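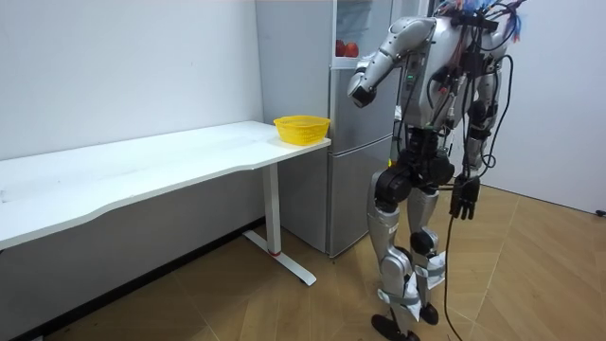 Robot with one arm raised in front of the refrigerator.

Erar Reader Guide > Setup and First Use

Section 3: Adding Textbooks and Getting Code Samples to Run

Use this section after you have installed Erar Reader and signed in once. It covers adding a programming textbook to your library, linking the code samples that come with it, and setting up the practice folder. If you have not installed the program yet, go back to Section 2.

Before you start

You need the book file (EPUB or PDF), the sample archive if the publisher supplies one, and at least 400 MB of free disk space. The Java tools are not included with Erar Reader. Install a current Java Development Kit first and write down the folder it went into. You will be asked for it in step 5 below.

Note: Books bought through the Clatside campus store arrive in your library on their own. Skip to "Linking the code samples."

Adding a book

1. Open Erar Reader and choose Library, then Add Book.
2. Browse to the file and select it. Do not open the file in another program while it is being added.
3. Check the title, author and edition on the next screen. The edition matters, as the samples are matched by edition number. If the field is blank, type the number from the copyright page.
4. Choose a shelf, or leave it set to Unsorted.
5. Click Add. Large PDF files can take several minutes to index. The bar may stop near the end while the chapter list is being built.

Caution: Do not close the lid of a laptop during indexing. If the computer sleeps, the index is left half written and the book has to be removed and added again. Your notes in other books are not affected.
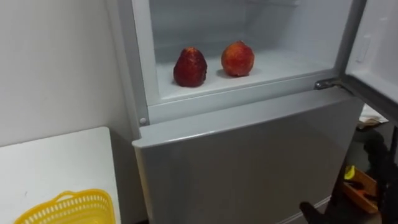 When the book shows a green dot on the shelf, indexing is done and you can search inside it. A yellow dot means the text was read but the code listings were not recognized. This is common with scanned PDFs. You can still read and make notes, but the Run button will not appear next to the listings.

Linking the code samples

1. Right-click the book and choose Samples.
2. Click Link Archive and select the ZIP file. Leave it zipped. Erar Reader unpacks its own copy.
3. Pick a practice folder. The default is a folder called Practice inside your documents folder. A folder on a network drive will work, but compiling is slow there.
4. Choose the language. For books that use more than one, choose the main one now and add the others later under Preferences.
5. Enter the path to your Java Development Kit. Point to the top folder, the one that contains "bin," and not to "bin" itself.
6. Click Test. A small program is compiled and run, and the word Ready appears in the lower pane.

If you get "Compiler not found," the path in step 5 is wrong or you installed the runtime without the development tools. If you get "Access denied," move the practice folder out of any directory that is backed up or synced while you work, then click Test again.

Running a listing

1. Open a chapter and click the arrow to the left of a listing.
2. The code opens in a side pane. Edit it there if you like. The text of the book does not change.
3. Click Run. Output appears below the code.
4. To go back to the printed version, click Restore.

Note: Some listings are fragments and are not meant to run alone. They have no main method. Paste them into a full class from the same chapter, or look for the complete file in the sample archive.

Listings that read from a data file expect that file in the practice folder. Copy it there from the chapter folder in the archive before you click Run. Each run stops after 3 minutes by default. You can change this under Preferences, Limits.

Exercises and answers

Answers are shown only if your edition includes them. Instructor editions need a separate key, entered under Account. Students in courses that use the Tkachuk exercise set should load it from Library, Add-ons, and restart the program once.

Versions before 7 cannot read the March update of the exercise set. If you see a list of empty chapters, update the program and load the set again.

This section was revised by Myroslav Pavliuk. For printing and exporting notes, go to Section 4. For Brollska plug-ins, including the one for diagram drawing, see Section 6.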